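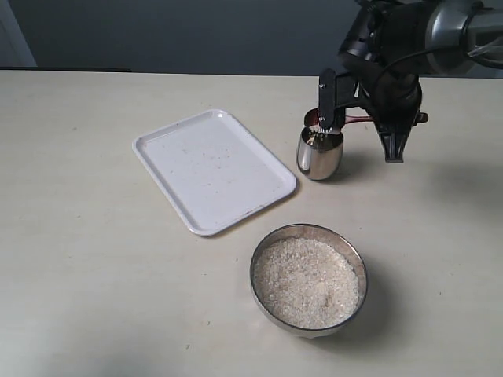

Fig. 1. White tray and small steel cup on the bench, with a little pale grain in the cup.

Week 4: Measuring and spreading dry grain
Home and Community Food Skills, Ovley campus

Righto, these are my notes from the bench session, tidied up a bit for those of you who were at placement. I've left my asides in.

We're still on dry goods. Last week was flour, which packs down and misbehaves, and this week is rice and anything shaped like it (pearl barley, millet, the small lentils). I like teaching grain because you can hear it. Tip a cup slowly and you get a whisper, tip it too quickly and you get a clatter and half of it is on the floor!

The tray first. I want a pale one with a rim, big enough that you can push the grain into a single layer with the side of your hand. Have a look at the tray in Fig. 1 before you tell me yours is ready. There are small brownish specks across the middle and a few reddish-brown marks near the rim, and on a white tray you can spot them straight away. Wipe, dry, look again. If a mark won't shift, make a note of where it is so you don't spend five minutes chasing it with a fingernail thinking it's a husk. (I have done this. In front of a class.)

Now the cup. A small steel cup is lovely for scooping and hopeless for reading, as there's no line to fill to, so we calibrate. Fill it level, scrape the top with the back of a knife, weigh what you've got, write it down. Do that three times and take the middle figure. Mine at home holds 70 grams of medium-grain, and yours will be different, so please don't copy my number onto your sheet. Agnes Paterson marked these last July and found 11 identical answers from people with quite different cups.

Pouring. Hold the cup low over the tray, close enough that the grains don't bounce, and start at the far end and come back towards yourself. Go in a zigzag if you like. I used to teach a spiral but it always leaves a hill in the middle. Stray grains love the lip of the cup, so give it a tap over the tray before you put it down on the bench.

Sorting. Work one strip at a time and pull the good grain towards you. Broken bits stay in, they cook fine. Stones, husks and anything with legs go in the scrap bowl. Colour is your best guide in daylight, so move up near the windows if there's room.

Marlies Ortner asked whether you need to do any of this with packet rice. Mostly no! The Arsenault bags we get for class are very clean and I'd go straight to rinsing. The loose stuff from the Lendport bulk bins is another matter, and I'd spread that every time.

For your worksheet: the mass of one level cup, three readings, plus one sentence on what you found in your sample. One sentence, please, I've got a lot of these to read. Bring your own cup again for Week 5, when we get onto soaking and absorption, and a tea towel you don't mind staining.

Reading: the dry storage chapter in the Andside course book. Skip the bit on silos.

192 views | 11 shares
Course notes, revised March 2024. © M. Ortner and A. Paterson, Ovley campus. Please ask before copying. Back to top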